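Visit to the Hornska dairy and the canteen kitchen in Lotwood

2020-05-23

Our association has wanted to see the Hornska dairy for a long time, and in the end we were a small group that went, by train to Lotwood and then on foot along the river. The walk takes more time than the map promises. The path goes up behind the sawmill and there is no bench until the top, so whoever repeats this trip should bring water.

The dairy lies at the end of the village, in a long yellow building which was a malt house before. It makes only one kind of hard cheese and a fresh one that is sold in the region and does not travel well. We were received in the yard, washed our hands and got white coats, hair nets and blue covers for the shoes. The covers were too small for the larger feet in the group and two pairs tore on the stairs.

We started at the place where the milk comes in. It arrives each morning from farms on both sides of the valley, and a sample is taken from every delivery before the tank is opened. The guide explained that the milk in August is thinner than in spring, and that the cheese maker must adapt the recipe a little each week. I had always believed that a recipe in a dairy is a fixed thing. In Hornska it is a notebook with many corrections, and we were allowed to look at some pages. The handwriting was beautiful, but I could read only half of it.

The main room has two copper kettles, and each holds 900 liters. They were heating the first one when we came in, and it was very warm and smelled of butter. The curd was cut with a frame of wires, which is pulled slowly in the form of an eight. One must do it by feeling, the guide said, and the grains should be as big as wheat. We each got some grains in the hand to press. They squeak between the teeth, which I enjoyed very much, although another member of the group did not want a second piece.

After the pressing, the wheels lie in salt water and then go down to the cellar. This was for me the best part of the visit. The cellar is cut into the hill and holds its temperature without a machine. There are 200 wheels on the shelves when it is full, all on spruce boards, and they are turned and rubbed with a cloth by hand. We had asked before the trip if we could try this work, and the answer was yes. A wheel is heavier than it looks and the rind is slippery. I turned four and my back remembered it on the next day.

In the tasting room we got three ages of the same cheese, with rye bread and pickled pears from the Clirkau orchard on the other side of the river. The youngest was mild and a little rubbery. The middle one had the most supporters at our table. The oldest was very salty, with small crystals, and I bought a piece of it for home. The price is fair if one compares it with the shops in the city, and they pack it in paper, so it does not sweat in the bag.

Lunch was not at the dairy. We walked back to Lotwood and ate at the Tsegaye canteen, where the Hornska cheese is used in the daily soup. The meal was a barley soup with leek, a dumpling baked with the fresh cheese, and a plum compote. With the visitor ticket from the dairy one pays 60 crowns for everything, and coffee is extra. I can recommend the dumpling. The soup needed more pepper for my taste, but the bowl was large and it was refilled without a question.
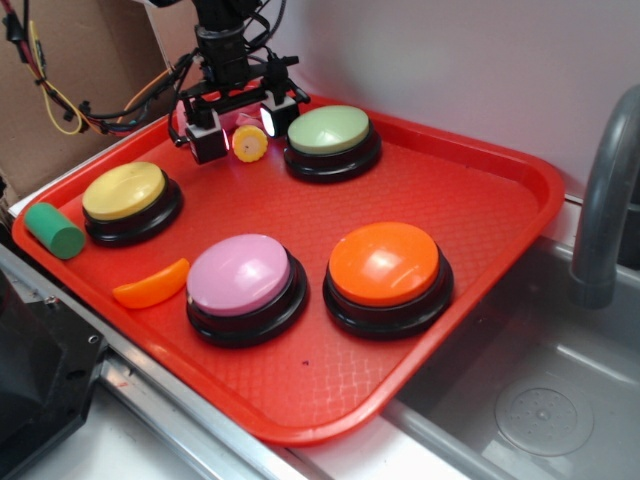 Food and Countryside Excursions Section

After the meal we had still more than one hour until the train. Part of the group went to the small museum of milk cans beside the church, which is one room and can be seen quickly. The others stayed in the canteen garden under the walnut tree. The museum has a good collection of butter molds with flowers and initials, but the labels are only in the local language, and one has to ask for the light to be turned on.

Some practical remarks for members who want to go by themselves. The dairy accepts groups only in the morning and wants to know the number of visitors one week before. The cellar is cold also in summer, so a sweater under the white coat is a good idea. The shop takes cash only, and the nearest bank machine is at the Lotwood station. The stairs to the cellar are steep, with a rail on one side. The tasting and the cellar are included in the visit, but the turning of the wheels must be requested separately when you write to them.

The members who bought fresh cheese should please eat it within three days.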